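Who Does the Washing Up? Chores and Bickering in Couples Who Have Just Moved In Together
Project report, Social Studies, second year
Nosipho Khumalo
February 19, 2018

Why I picked this

My cousin and her boyfriend moved into a flat in Grarkwood last October and by the second week they weren't speaking over a frying pan. I had to sit between them at Sunday lunch, which was awful (and a bit funny, sorry both). So when Ms Dunleavy said we could choose any topic to do with relationships, I already had mine! I wanted to find out whether couples who talk about housework before they move in together row about it less afterwards.

My guess at the start was yes, obviously. I wrote that down and gave it to Gerrit Matlala, my project partner, so I couldn't change it later.

What we did

We made a questionnaire with 12 questions and put it up on the Skanon student board, and Gerrit also handed out paper copies at his mum's work. We got 138 filled in. You had to be living with a partner and to have moved in within the last two years. After that we did longer chats with five people who had ticked the box saying they didn't mind being rung up. I've changed their names here, apart from Xolani Modise, who said he wanted to be famous.

The questionnaire asked things like who usually cooks, who notices when the bin is full, and how often you argue about any of it. We let people choose between never, now and then, most weeks and most days. Hazel Dunleavy told us "now and then" was too woolly and she was right, because it's what most people picked and it covers everything from twice a year to every fortnight. I would split it up if I did this again.

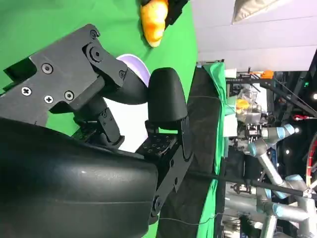 The other thing I'd change is the question about talking beforehand. We only asked "Did you discuss housework before moving in?" with a yes or a no. On the phone one woman said she'd ticked yes and then told me the whole discussion was him saying "I'm quite tidy" in the car. Another couple had drawn up an actual rota with colours. Both of those are a yes in my results, and I don't think they should be.

What we found

Well, my guess was only partly right. The people who ticked yes did argue a bit less, but the gap was small enough that I wouldn't bet my lunch on it. What stood out much more was whether both people agreed on who did the most. Where somebody wrote that they did more and their partner didn't realise, the answers slid towards most weeks and most days, whichever box they had ticked about talking first.

Xolani put it better than I can. He said he doesn't mind scrubbing the bath, he minds scrubbing it and then being asked if he's done anything today. He and his girlfriend now say thank you for boring jobs, out loud, even the recycling. He felt a right idiot for the first month and now he'd miss it.

Money came up too, which we hadn't asked about at all. One man I rang earns a lot more than his partner and said he thought that "sort of counted" as his share. She was in the room. I heard her say "does it now" and we moved on to question seven quite quickly.

Problems with our sample

Nearly everyone was under thirty and most were students, so I can't say anything about older couples or people with children. We also only heard from one half of each couple, apart from when somebody shouted from the kitchen. Nomvula Tshabalala in our class suggested sending matching forms to both partners and comparing them, and I'd love to try that next year if she'll help with the envelopes.

My cousin has read this and says the frying pan was never her fault.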